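Erkutano Housekeeping Services
Open positions: Room and Kitchen Cleaners (part time and full time), Istby
Posted 6/6/21

We are looking for 5 cleaners to join our team in Istby. The work is in holiday apartments, two small guest houses and one shared kitchen building near the harbor. You do not need a diploma for this job. You need to be careful, to come on time, and to like it when a room is in good order after you leave it.

Erkutano is a family company. We began with one guest house and now we take care of 27 apartments for different owners. Most of our guests stay between 3 and 14 nights, so the apartments are changed very often in the summer and more slowly in winter. In December we close the guest houses, but the apartments stay open and there are hours for everybody who wants to have them.

What you will do

Change beds and towels, and bring the used ones to the laundry room at Ruddock House.
Clean bathrooms, floors, windows on the inside, and balconies when the weather allows it.
Clean the kitchens after the guests leave. This includes the oven, the refrigerator and the inside of the drawers.
Check the dishes, bowls and pans, and write on the paper list what is broken or missing.
Fill up soap, paper and coffee.
Tell the office when something does not work, for example a lamp, a lock or a tap.

The kitchens take the most time. Many new colleagues think that the bathroom is the hard part, but a kitchen after a family of five has cooked there for two weeks is a different thing. We plan 3 hours for an apartment with one bedroom and we add more for the bigger ones. If you need longer in the beginning, you are paid for the longer time too. We prefer that you finish the work well and ask questions.

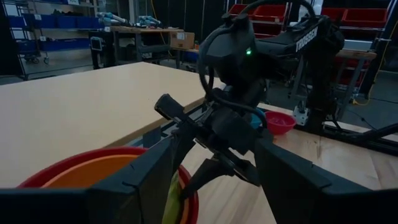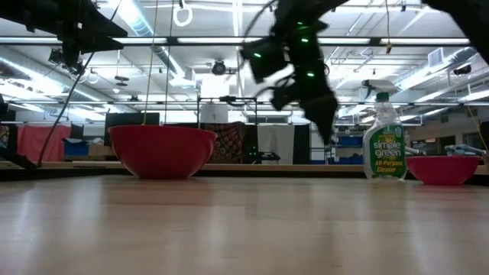

Working hours

The usual shift is from 9:30 in the morning until 2:30 in the afternoon, because the guests must leave before 10 and the new ones come at 3. For full time there is also an afternoon shift in the shared kitchen building, which ends at 6. You get your plan 14 days before. We try to respect your wishes about school holidays, but we can not promise it in July and August. Every person works on two weekends in a month, and this is the same for old and new colleagues.

What we offer

A written contract from the first day.
Paid training of 5 days together with an experienced colleague.
Work clothes and gloves. Shoes you must bring yourself, they should be closed and not slippery.
A warm lunch at Ruddock House on every full shift.
The bus ticket between Istby station and the harbor, or a place for your bicycle under the roof.
All the cleaning products and machines. You never have to buy anything from your own money.

The hourly pay is according to the local agreement for cleaning work, and we tell you the exact amount at the interview. It is higher on weekends and public holidays. The pay comes on the last working day of the month.

What we ask from you

You are 18 years or older and you are allowed to work here.
You can walk stairs. Three of our buildings have no elevator.
You can read simple English, so that you understand the labels on the products and the notes from the office. We speak slowly and many of us also learned the language as adults, so please do not be shy about this point.
You can be trusted with keys. We will ask for one reference from an earlier job, or from a teacher if this is your first job.

A driver's license is good to have but it is not necessary. If you have an allergy to perfume or to certain soaps, please write it in your application. We have products without perfume and it is no problem to plan with them, we only must know it before the training starts.

About the training

On the first two days you work in one apartment only and your colleague shows you the order in which we clean. We go from the top to the bottom and from the bedroom to the door. On the third day you learn the kitchen and the rules for products: which one goes on which surface, how long it must stay, and what must never be mixed together. Please take this day seriously. On the last two days you do one small apartment by yourself and your colleague comes at the end to look at it with you. After the training we talk about how it was, and you can still say no without giving us a reason.

How to apply

Send us a short letter or come by at the office in the Fustura building, ground floor, the green door next to the bakery. It is open on working days from 10 to 1. A letter by hand is fine. Please tell us:

Your name and telephone number
How many hours in the week you want to work
From which date you can start
If you have worked with cleaning before, and where
Which languages you speak

A photo is not needed and we do not want copies of your passport at this time. We call everybody back, also when the answer is no, but in the summer it can take us up to 14 days. The interview is short and after it you can visit one of the apartments with us, so you see what kind of place it is before you decide.

Couples and friends may apply together. We can often put you on the same shift, but each of you must send an own application.

Students who only want to work in the summer are welcome too. Please write "summer" at the top of your letter. For them the training is the same and the contract ends on the date which we agree on together.

The office in Fustura has a step at the entrance. If this is difficult for you, ring the bell and we come outside.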